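Woletville Breakfast Room: where we've gotten to, November 2021

Hi Na-rae Noh,

You asked for something you could read over a cup of coffee, so I'm leaving the spreadsheet for the end-of-grant packet and just telling you how things stand. Short version: we're serving breakfast, people are coming, and I still have some of your money (381 dollars, to be exact, and I have plans for it!).

## The toast station

When we opened in August the toast was all made back in the kitchen and carried out on trays, and by the time it reached anybody it was limp. So we moved the whole thing out front, where people can make their own. This was the part of the plan you had questions about, and I get it, but I'm so glad we went ahead. Folks talk to each other while they wait for it to pop.

The setup is as simple as I could make it. There's a table, a two-slot toaster, bread, and the wooden plates. I'd priced a big conveyor toaster from Skaron and it would have eaten most of the equipment line, so we went small and put the difference toward groceries.
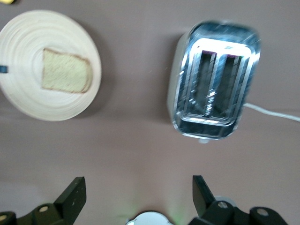 *White bread on one of the round wooden plates, next to the toaster.*

Two slots does mean a line on busy mornings. I've watched it and it moves faster than you'd think, but if there's one thing I'd change it would be a second toaster on its own outlet at the other end of the room. That's where I'd like the leftover 381 to go, if you're okay with it. Just let me know.

The toaster is a shiny steel one and it shows every fingerprint, so wiping it down is now on the closing list (unplugged and cooled off first, and crumbs get dumped at the same time).

## Plates

I know the plates looked like a splurge on the budget. We paid 351 dollars for the set from Kioko, and the paper ones we'd been using would have been cheaper this year, no question. But people sit down longer with a real plate, and a couple of our regulars have told me it feels like eating at somebody's house. I love the rings in the wood. They're pale, and a slice of plain white bread sits on one with plenty of room left over for an egg or some fruit.

Care is the catch. They can't soak and they can't go in the machine, so we hand wash, towel dry and stand them on edge overnight. I'd like to oil them once over the winter and I've set aside a little from the supplies line for that.
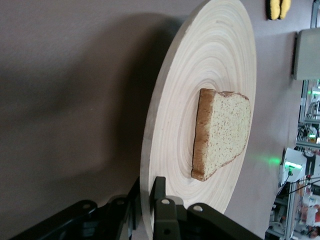 ## Numbers and the rest

- We served nearly 200 breakfasts last month, which is the best month so far.
- We have 13 people signed up to help with mornings. I'd like a few more before the holidays.
- Bread comes from the bakery over in Tarnia. We started with white only and keep getting asked for wheat, so I'm going to split the next order and see what gets eaten.
- Butter and jam are running over budget. I under-guessed how much jam people use, and I've moved a bit from paper goods to cover it.
- The sign out front still isn't up. The brackets came in the wrong size and I'm waiting on the new ones.

What I need from you is a yes or no on the second toaster, and the date you want the receipts by. Come by some morning if you can, we're open by seven and the coffee's on before that.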